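Notes from the lab visit at Timgate, 26 October 2022

Five of us from the Molefe purchasing group went over in the morning to look at arms before we set next year's equipment budget. Ardalan Kazemi met us at the door and took us straight to the test room.
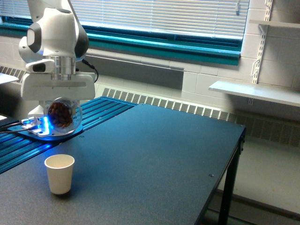
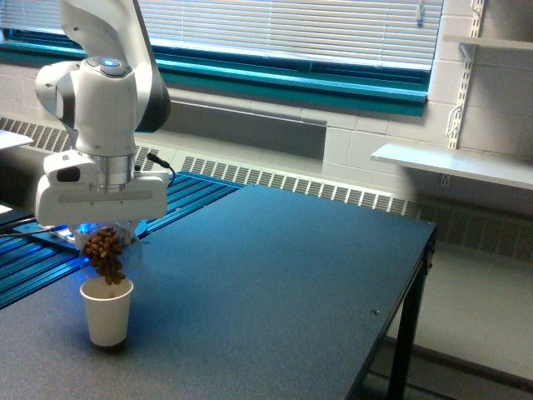 Our own question was what to ask for in the first year, and the arm is only one line of that. Kazemi's advice was to price the bench, the mounting, the gripper and the setup hours before comparing arms at all. We had left most of that out of the August draft. A pour from a clear plastic container into a paper cup needs a gripper that can hold the container and tilt it over, and he told us to write down every item we expect to handle and get the gripper quoted against that list. Our list has 13 items so far, and the lids are missing from it.

The quote from Skasum allows 16 hours of setup. Vosinari offers less but includes a spare set of fingers. Kazemi thought 16 was low for a first purchase and said to hold back another 600 dollars for cables and brackets.

Floor space came up over lunch. The corner by our packing line is tight, and we still need to measure it with the door open. Both firms want an answer on delivery dates before they will hold their prices.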